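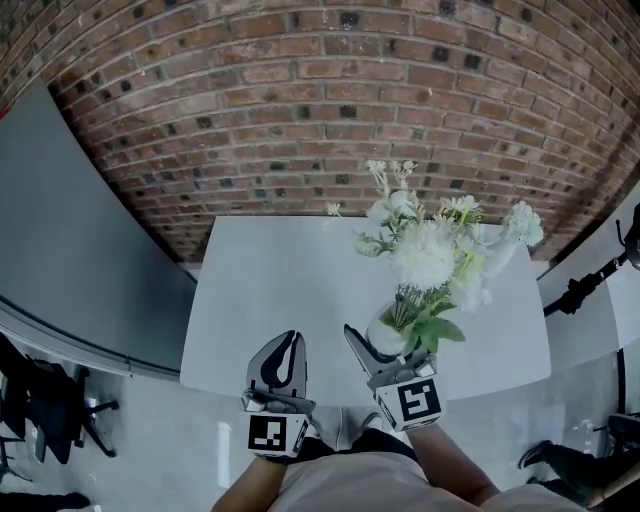

# Markgate Sourdough Log

A small, tidy table of bread bakes from two home kitchens, with flour, water, timing and how each loaf came out. There are 395 loaves in it so far and I still get excited every time I add a row!

## What's in it

| File | Contents |
|---|---|
| `bakes.csv` | one row per loaf |
| `starters.csv` | feedings for Prositz (rye) and Jukitz (white wheat) |
| `notes/` | free text, spelling left as typed |

Prositz and Jukitz are the two starters. Prositz is the lively one, and the rye loaves it raises smell wonderful. Jukitz is slower and milder, great for sandwich bread.

## Columns worth knowing

- `flour_g`: total flour, including what's in the starter
- `hydration`: water as a percent of flour, so 100 means equal weights
- `room_c`: kitchen temperature when the dough was mixed
- `bulk_h`: hours from mixing to shaping
- `crumb`: 1 (tight) to 5 (wide open), judged by eye after slicing

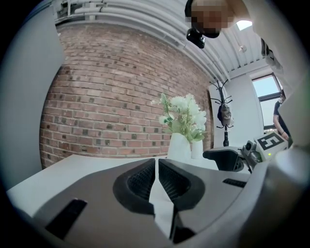
*White table, with the gripper in front.*

## Things to watch for

Rows before November use cups for some of the flour weights. I converted them, but a cup of rye can be off by roughly 22 grams, so filter on `weighed == 1` if you care about hydration (you probably do).

The Abernathy loaves are a family recipe with molasses and oats. They behave nothing like the others! Keep them out of any plot of rise against temperature, or plot them alone, where they make a lovely curve.

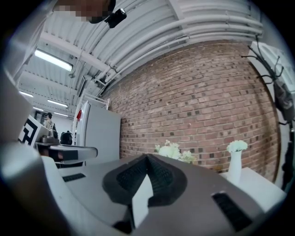
Blank `crumb` cells mean the loaf was given away whole. Please don't read them as failures. The flops are all in there too, marked `flop`, and a few have the best notes in the whole set.

## Using it

Bake from it, chart it, teach with it, whatever you like. The data is CC BY 4.0. If you keep a log of your own and want to merge it, open an issue with a few sample rows and I'll help match up the columns. Whole-grain spelt would be especially welcome, I have hardly any.

Last updated 14th January.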